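How to Shorten a T-Shirt and Keep the Stretch in the Hem

Last updated: October 22, 2024
Filed under: Sewing Basics, Alterations
4 min read

A T-shirt that is too long is one of the easiest garments to fix at home. You can do the whole job on a regular sewing machine with a twin needle. The twin needle sews two parallel rows on the top and a zigzag underneath, and the zigzag lets the hem stretch when you pull the shirt on.

These steps are for cotton jersey. Rib knits and very thin rayon knits need more support at the edge and are harder to feed evenly.

What you need

- The shirt, washed and dried
- A stretch twin needle, 4 mm spacing
- Two spools of polyester thread
- Chalk or a washable marker
- A clear ruler
- Sharp fabric scissors
- Clips or fine pins
- Iron and a pressing cloth
- Lightweight knit stay tape (optional)

Check that your machine can take a twin needle before you buy one. It has to be able to do a zigzag stitch, and the needle plate must have a wide opening. Turn the handwheel by hand for a few stitches the first time to make sure the needles clear the plate.

Step 1: Wash first

Wash and dry the shirt the way you normally would. Cotton jersey can shrink in length on the first few washes. If the shirt is new, wash it twice. I once hemmed a Bendow crewneck straight out of the bag and lost another half inch in the dryer.

Step 2: Mark the new length

Put the shirt on and stand with your arms down. Have someone else place one pin at the length you want, at the side seam. Take the shirt off and lay it flat on a table. Smooth it with your palms, without pulling.

Measure from the underarm seam down to the pin and write the number down. Use the same measurement on the other side seam, then mark across the front with the ruler. Don't measure up from the old hem. Factory hems are often crooked, and you will copy the mistake.

Step 3: Add the allowance and cut

Draw a second line 1 inch below the first. This is your cutting line. Cut the front and back one layer at a time if the fabric slides around. If the cut edge rolls up, leave it alone for now; it will flatten when pressed.

Keep the piece you cut off. You need it for the next step.

Step 4: Test on the scrap

Thread both needles, one spool on each pin, with the threads coming off in opposite directions if your machine allows it. Wind the bobbin slowly. Set the stitch length to 3 and lower the top tension by one number.

Fold a raw edge of the scrap up 1 inch and sew a few inches. Look at it from both sides:

- A raised ridge between the two rows means the tension is too tight.
- Skipped stitches usually mean a dull needle or the wrong type. Use one marked "stretch."
- A wavy edge means the presser foot is pushing too hard. Reduce the pressure, or put tissue paper under the fabric.

Stretch the sample firmly. If a thread snaps, loosen the bobbin tension a little – a quarter turn at most – and test again.

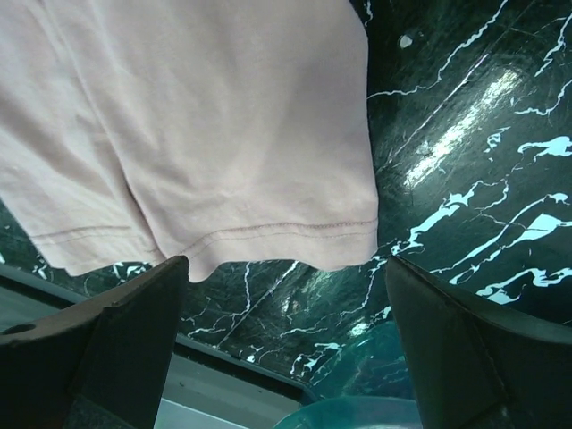
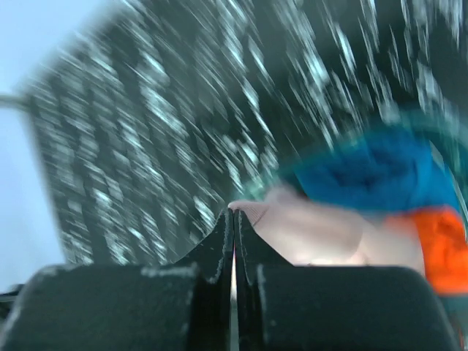

Step 5: Press and sew the hem

Turn the shirt inside out and fold the edge up 1 inch, pressing as you go. Lift the iron and set it down again; sliding it stretches the knit. Clip the fold every few inches. If you are using stay tape, fuse it inside the fold now.

Turn the shirt right side out and start at a side seam. Sew with the right side up, and let the machine feed the fabric. Slow down at the seams, where the layers are thick. Overlap the start by half an inch and pull the threads to the back to tie them off.

Trim the extra fabric on the inside close to the stitching. Steam the hem, leave it flat until cool, and you can wear it.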